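Rikville Text Reminder Study: Frequently Asked Questions

What is this study?
The study looks at whether short text messages help adults stick with one small health change over a season. Stindard designed it, and Jivbridge runs the texting service. People who sign up pick a single habit to work on and get messages about it until the study ends.

Which habits can I choose from?
Walking more, going to bed at a regular hour, eating more vegetables, or cutting back on sugary drinks. You pick one at sign-up. We know many people would like to work on several, but we can only measure one per person.

Who can join?
Adults who live in Rikville and have a phone that gets text messages. It doesn't need to be a smartphone. If you are being treated for an eating disorder, please talk with your doctor before choosing either of the food or drink options.

How many people are taking part?
There is room for 400. When enrollment reached 416 last winter, the extra names went on a waiting list, and people on that list get first choice of places in the new round. Enrollment for the new round opens in January.

How often will I get a message?
It depends on your group. One group gets a message every day, one gets 3 a week, and one gets a single message a week. A computer assigns the groups at random. Staff can't move you from one to another, even if you ask.

What do the messages say?
Most are a sentence or two. Some give a practical tip, such as filling a water bottle before you leave the house. Others ask you to think about a person or a goal you care about. We are comparing the two kinds, so you may see mostly one or mostly the other.

Can I pick the time of day?
You can choose morning, midday, or evening. Evening messages go out at 7. To change your time, reply TIME to any message and follow the prompts.
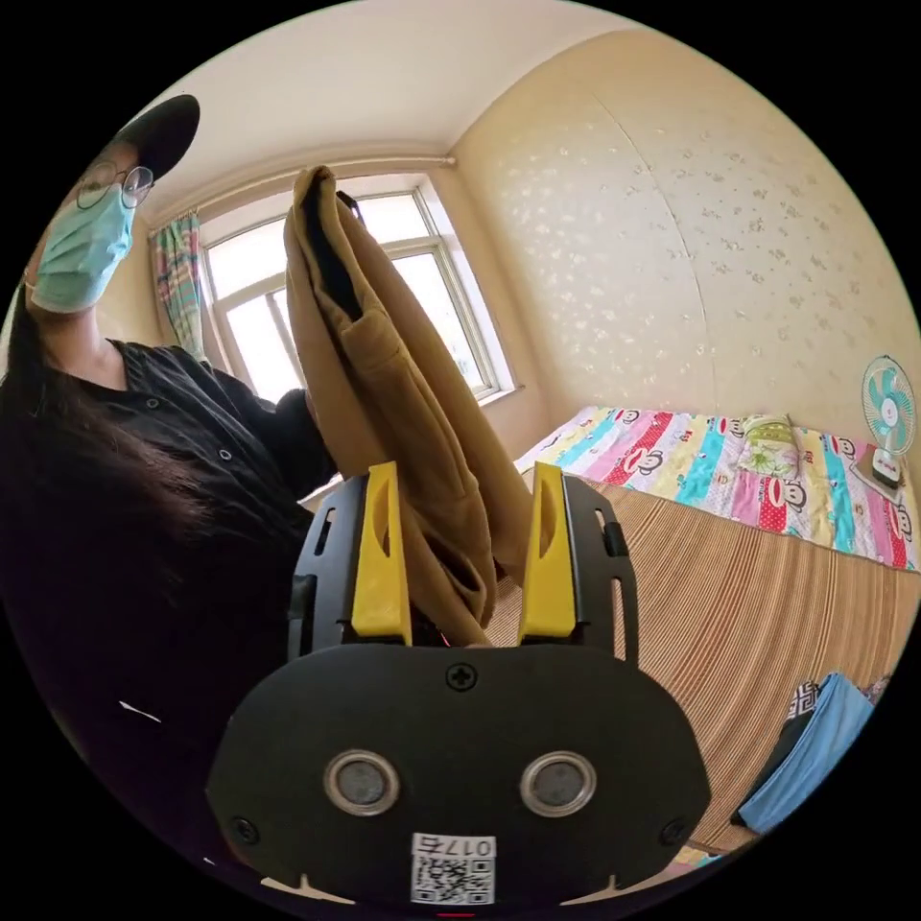
Do I have to answer the messages?
Most of them need no reply. Once a week you will get a short check-in that asks how many days you kept up your habit, and you answer with a number from 0 to 7.

What if I stop doing the habit?
Please keep answering the weekly check-in. A zero is useful to us. The study can't tell what works if we only hear from people who are doing well.

Will I be paid?
There is no payment for taking part. The messages are free on our side, but your phone plan's usual text rates apply.

Who sees my answers?
The research staff at Stindard see your answers with a code number in place of your name. Jivbridge keeps phone numbers in order to send the messages and deletes them when the round closes. Your doctor, employer, and insurer are not told that you are in the study.

Are the messages available in other languages?
English and Spanish. You can switch at any point by replying LANGUAGE.

How do I quit?
Reply STOP. You will get one text confirming it and nothing after that. You can also ask us to remove the answers you already gave, as long as you do so before the round closes.

Will I find out the results?
A plain-language summary goes to everyone who took part, by text link or by mail. Tell us at sign-up which one you want.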